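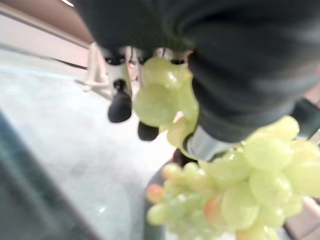
August 30, 2024

Hi Corina,

You asked for "a page or so, nothing fancy," so I'm taking you at your word. This covers the Zostden cookbook from the spring check-in up to now, and I've put the money stuff near the end where you can find it.

The big news is that collecting is closed! We have 205 recipes in hand, typed, and sorted into folders. I thought we'd be begging people for soups and instead we're drowning in them. (Desserts too, but I expected that.) Breakfast is still the thin chapter, and I've decided to let it be thin. I'd sooner have a short chapter of things people really cook than pad it out with another pancake.

Typing took much longer than I planned. A lot of the cards came in with measures like "a coffee cup of flour" or "butter, enough," and I had to call people back to find out what they meant. Some of those calls went an hour. I did get the best stories in the book that way, including the one about the Rizk family's pickled grapes, so I'm not sorry, but it did push us behind by a few weeks and you should know that.

## Testing

We've had eight cooking evenings so far in the Olura hall kitchen. The idea is simple: somebody who has never made the dish follows the typed recipe with no help from the person who sent it in. If they get stuck, we fix the wording. It's a little painful to watch, and it works. The lemon bars had no oven temperature at all. The bean stew said to "add the rest" and there were two things left that could have been the rest.

The yeast breads were the hardest. Every one of them needed a rewrite, mostly so the rising part says what the dough should look like and doesn't just give a time. The hall kitchen runs warm and my own is freezing, so times alone were no use to anybody. I've still got the braided loaf and two flatbreads to go back to.

We won't get through every recipe this way and I don't want to pretend otherwise. My plan is to test all the baking, all the canning and pickling, and anything where the sender and I couldn't agree on what a step meant. The salads can look after themselves.

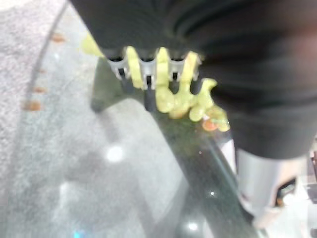 *Pale lime green, soft and lumpy.*

## Design and printing

Joretti, the print shop, sent over two sample layouts. I like the one with the bigger type and the wide outside margin, so people can write in it. It does make the book longer. They can do a lay-flat binding for a bit more per copy, and I'd love that for a cookbook, but I want to see the final page count before I ask you for anything.

We're still set on 500 copies. Files are due to them at the start of November, and I've blocked out the weeks before that for proofreading. My sister has offered to read the whole index, bless her.

## Money

Spent to date: $2,562. That's hall rental, groceries for the test evenings, and the deposit to Joretti, with a little for postage and printer ink. Groceries are over what I'd guessed (saffron!), and hall rental is under, and between them they pretty much even out. Receipts are in the shared folder, and I've named them properly this time.

## What I need from you

- The wording you'd like for the thank-you page, and a logo file if you have one bigger than a postage stamp
- A yes or no on listing the senders by full name. Most of them said fine, a few asked for first name only, and I'd like one rule for the whole book
- Your plum dumpling recipe, Ms. Hollenstein. I know I said collecting was closed. I'm holding the page.

I'll send the next update once the breads are done and the first chapters have gone to layout. Call any time before then, mornings are best.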